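19/04/2018 - notebook, Kurkirden build, input and save work

Picking up from the last entry. The claim on the board is that the new input path "feels faster." I don't trust feels. Everybody on the team has been playing this game for so long that they press jump before they know they want to jump, and then they tell me the character is snappy. So today was for measuring, and for trying to break the checkpoint saves, which I trust even less.

Setup, for whoever repeats this:

- Kurkirden, main branch, morning build, release config, no debug overlay
- console dev kit on the wired controller, then the same controller wireless
- the small monitor in game mode, not the big TV (the TV adds its own delay and I'm tired of arguing about it)
- high-speed capture on the phone, button and screen both in shot
- level: Durnby, the harbor section, because it has the worst frame pacing we ship

I picked Durnby on purpose. The last set of numbers in this notebook came from the training room, which has four walls and a barrel in it. Any build feels good in the training room. If we're going to tell people the controls are better, they should be better in the place where players miss the rope and fall in the water.

**Jump latency**

Method: press jump, count captured frames from the button bottoming out to the first frame where the feet leave the ground. 20 presses wired, 20 presses wireless, then the same again on the old build. I threw out presses where my thumb hid the button. I did not throw out presses I didn't like, and I want that written down, because I think that's what happened last time.

Result: there is an improvement on the old build, wired, and it is small. Wireless, the two builds overlap so much that I wouldn't bet lunch on the difference. Raw counts are in the sheet, tab "harbor." The spread inside one build is wider than the gap between the builds. That should end the talk about putting it in the patch notes, but I doubt it will.

Things I don't like about my own method:

- I'm the one pressing and the one counting.
- The capture rate isn't a clean multiple of the game's frame rate, so there's a fuzzy frame at each end.
- "Feet leave the ground" is partly an animation question. The crouch before the jump was shortened in the same build as the input change. Same commit day, different people. So even the small gain might come from the animation.

That last one bothers me most. Nobody split the two changes out. I asked for a build with the new input path and the old crouch. Got told it should be easy. We'll see.

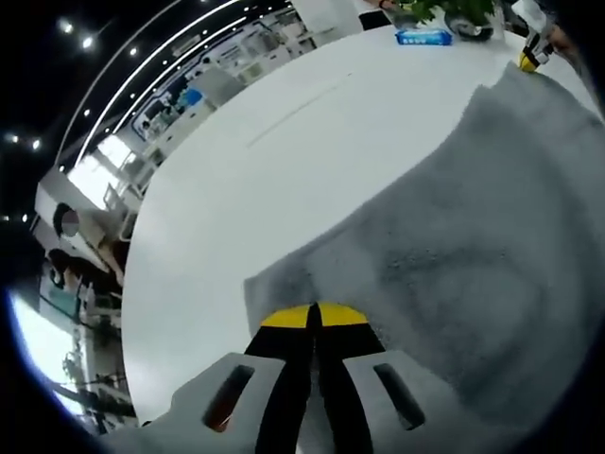
Retno Sopacua read the above over my shoulder and disagreed with part of it. Her argument is that the player doesn't care which system the gain comes from, only that the jump comes out sooner. Fair. My answer is that we're about to rip out the old input path everywhere, including menus and the boat sections, on the strength of this one feeling, and there's no crouch animation in a menu. If the gain is all crouch, we'd be taking on risk in every other screen for nothing. She said fine, measure a menu then. So I did.

**Menu latency**

Inventory screen, cursor move right, same counting. No difference at all between the old and new builds, wired or wireless. I ran it twice. The second time I had Retno do the pressing while I counted, and she got the same thing.

So: no gain where there's no animation change. It doesn't prove the input path does nothing in the harbor, since menus poll differently (they run on the UI tick, or they used to, the doc is old). But it moves me further toward "it's the crouch."

To do: find out whether the menu even goes through the new path in this build. If it doesn't, the test above is worthless and I'll cross it out. I looked for the flag and found two with nearly the same name, one of them unused. Sent a message. No reply by the time I'm writing this.

**Checkpoint saves**

The ticket says the lost-checkpoint bug is fixed. The ticket has said that before. The version I know goes like this: reach a checkpoint, die while the save icon is still on screen, reload, and you come back at the earlier checkpoint with the later one's inventory. Players love it because you get to open the Skollusby chest again. It was all over our own forum before we found it, which says something about our test plan.

What I ran today:

1. Skollusby gate checkpoint, walk off the ledge while the icon is up. 20 tries. Came back at the gate every time with the right inventory. Good.
2. Same, but quit to the title screen in place of dying. Also fine.
3. Same, but pull the controller's cable so the "reconnect controller" box comes up during the save. This one went wrong 3 times. Player comes back at the gate, but the quest log still shows the gate as unvisited. Inventory correct.
4. Suspend the console during the icon. Nothing went wrong, but I only managed to land it inside the icon window on a few of the tries. The window is short and my timing is bad. Don't count this as a pass.

Number 3 is new as far as I can tell. I went back through the old tickets for the words "reconnect" and "quest log" and found nothing that matches. The fix for the original bug was to write the inventory and the position together in one go. My guess is that the quest log never got moved into that write, so it's still on its own, and the pause from the controller box lands between the two. It's a guess. I haven't read the code, only the description on the change, and that description is two lines long and one of them is "cleanup."

Severity: I'd call it high. The argument against will be that no one unplugs a controller in the middle of a save. But wireless controllers run out of battery whenever they like, and the same box comes up. Tried to reproduce with an actual flat battery and gave up after 15 minutes of waiting for the thing to die. It said one bar the whole time. I don't believe the battery meter either.

The ticket should be reopened or a new one made. I made a new one. Reopening would put it back with the same two-line description and the same people would close it again.

**Load times**

Short one. Somebody wrote in the channel that load times into Bạch are "cut in half." I timed it from a cold boot and from the map screen. From the map screen it's a good deal shorter, no complaint there. From a cold boot it's the same as before, as far as a stopwatch can tell. The claim was made from the map screen with the level already visited in that session, so a lot of it was still sitting in memory. If we say anything in public, it has to say which kind of load. Players will time it from the cold boot, they always do, and they'll post the video.

Side issue: the level name shows up wrong on the loading screen. The "ạ" with the dot under it comes out as an empty box. It's correct on the map and correct in the quest log, so the loading screen must be using a different font. Filed. It was also like this in July, going by an old screenshot in the art folder, so it has been with us for a while and we've all stopped seeing it.

**Stress save**

Left the autosave loop running over lunch on the second kit: 300 saves back to back, harbor section, then a reload and a compare of the save against a known good one. The compare came back clean. I'd like to be happy about it, but the compare tool only looks at the inventory and the position. It doesn't open the quest log, and the quest log is the part I've just watched go wrong. A clean result from a tool that can't see the fault tells me that the fault isn't somewhere else, I suppose. Asked for the quest log to be added to the compare. Offered to do it myself if someone shows me where the format is written down. Retno thinks it isn't written down anywhere.

Also, the loop never triggers a controller disconnect. It's a very polite test. It saves, waits, saves again, and never does anything a person would do. I want a version that throws in a suspend or a disconnect at random points, with the seed logged so we can replay a bad run. This has been on the wish list since before Skollusby had a roof.

**Where things stand**

- Input path: small gain, wired, harbor only, cause unclear. Not ready for patch notes. Waiting on the split build.
- Menu: no gain, test possibly worthless, waiting on the flag answer.
- Old checkpoint bug: couldn't reproduce. I'll go as far as "probably fixed."
- Quest log after disconnect: new, reproducible, ticket made, video attached to the ticket.
- Bạch load: better from map, same from cold boot.
- Font on loading screen: filed.
- Compare tool: blind to the quest log. Don't quote its results until that's changed.

Disagreement for the record, as we said we'd write these down: Retno would ship the new input path now and keep the old one behind a setting for a patch or two. I'd hold it. Her point is that we'll learn more from players than from me counting frames on a phone. My point is that players will tell us it feels faster, because the patch notes will have told them so first. We left it there.

Next session: split build if it turns up, same harbor section, someone else pressing and someone else again counting, with neither told which build is which. I'll label the two builds with colored tape and keep the key in my drawer. Need to check that the version string is hidden on the title screen or the whole thing is pointless. Charge the wireless controller fully before starting, and write down the time it comes off the charger so we get a real battery number out of it too.

Late addition: reply came in about the flags. The menu does go through the new path, he thinks. Asked him to check.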